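Etiketten auf Limonadenflaschen: Erfassung und Lesbarkeit der Sammlung Böttcher

Projektbericht, Modul Sachkultur und Dokumentation
Juni 2026

Drucken | Per E-Mail senden

Die Abfüllerei Böttcher in Ferach hat bis 1966 Limonade, Mineralwasser und Fruchtsirup verkauft. Nach der Schließung kamen die Restbestände an Flaschen und ungebrauchten Papieretiketten in das Ortsarchiv, wo sie in Kisten lagerten und nie erfasst wurden. Ziel unseres Projekts war ein erstes Verzeichnis. Als zweite Frage kam hinzu, wie gut sich die Aufschriften auf den Flaschen lesen lassen, wenn man das Etikett nicht ablösen darf.

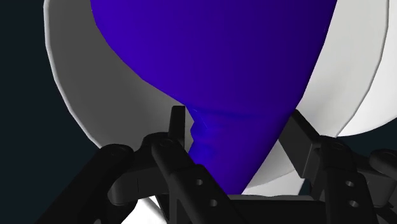
Lesezeit: 3 Minuten

1. Bestand

Das Verzeichnis umfasst 1552 Einträge. Den größten Teil machen lose Etiketten aus, meist in Bündeln mit Papierbanderole. Die Flaschen sind überwiegend aus grünem oder klarem Glas, ein kleinerer Teil aus braunem. Erfasst haben wir Inhalt laut Aufschrift, Maße, Druckfarben, Erhaltung und Standort in der Kiste. Die alten Kistennummern wurden übernommen, auch dort, wo sie doppelt vergeben waren. In diesen Fällen steht ein kleines a oder b dahinter.

Bei der Datierung sind wir vorsichtig geblieben. Die Postleitzahl auf dem Etikett hilft nur grob weiter, weil die Firma alte Drucke offenbar lange aufgebraucht hat. Mehrere Himbeeretiketten tragen zwei verschiedene Anschriften übereinander, die jüngere als Stempel. Wir haben sie nach dem Stempel eingeordnet und die ältere Anschrift im Bemerkungsfeld notiert.

2. Vorgehen bei der Leseprobe

Für die Leseprobe wurden 32 Flaschen ausgewählt, bei denen das gleiche Etikett auch lose vorhanden ist. So konnte jede Lesung mit dem flachen Druck verglichen werden. Jede Flasche wurde von vorn fotografiert, danach in Schritten gedreht, bis das ganze Etikett aufgenommen war. Alle Aufnahmen entstanden bei Tageslicht am Nordfenster, im Januar zusätzlich mit einer Schreibtischlampe. Die Lampe hat sich auf dem klaren Glas stark gespiegelt, und ein Teil der Bilder musste wiederholt werden.

Gelesen wurde zu zweit und getrennt. Abweichungen haben wir in einer Tabelle gesammelt und erst am Ende mit dem losen Etikett abgeglichen.

3. Ergebnisse

Die großen Schriftzüge in der Mitte des Etiketts waren fast immer lesbar. Probleme gab es an den Rändern, wo die Inhaltsangabe und die Druckerei stehen. Bei den schmalen Halsetiketten ist die Rundung im Verhältnis zur Schrift am stärksten, und dort lagen auch die meisten Fehler. Häufig verwechselt wurden e und c sowie die Ziffern 3 und 8. 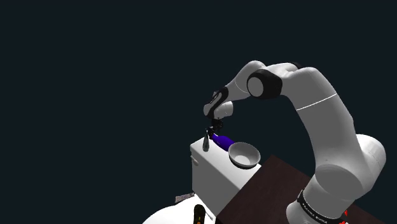 Halsetiketten laufen als schmales Band um die Flasche, und die Buchstaben folgen der Rundung. Je weiter ein Zeichen vom Betrachter weggedreht ist, desto schmaler wirkt es. Derselbe Effekt tritt bei jeder Beschriftung auf einem runden Körper auf: Die weißen Buchstaben FRANKA EMIKA auf dem schwarzen Band unten rechts sehen teilweise verdreht und zusammengedrückt aus, obwohl man sie noch lesen kann. Kurze Wörter in Großbuchstaben verkraften das besser als eine kleine Zeile in Schreibschrift, wie Böttcher sie für »Reiner Fruchtsaft« verwendet hat.

Zum Vergleich haben wir Flaschen der Marken Pemden und Fernatcombe herangezogen, die als Beifang in den Kisten lagen. Pemden setzt den Namen gerade und mit viel Abstand zwischen den Buchstaben. Bei Fernatcombe ist er schräg gestellt, was auf dem gewölbten Glas zu deutlich mehr Rückfragen führte. Die Zahl der Flaschen ist hier allerdings zu klein für eine feste Aussage.

4. Offene Punkte

Ungeklärt ist die Herkunft eines Bündels mit 200 Etiketten ohne Firmennamen. Papier und Farbe passen zu Böttcher, die Schrift nicht. Außerdem fehlt für die Sirupflaschen noch eine einheitliche Bezeichnung der Verschlüsse. Im Verzeichnis steht bisher nur »Bügel« oder »Kork«, bei beschädigten Stücken bleibt das Feld leer.

Das Verzeichnis liegt als Tabelle im Ortsarchiv Ferach und kann dort eingesehen werden. Die Fotos sind nach Kistennummer abgelegt.

Drucken | Per E-Mail senden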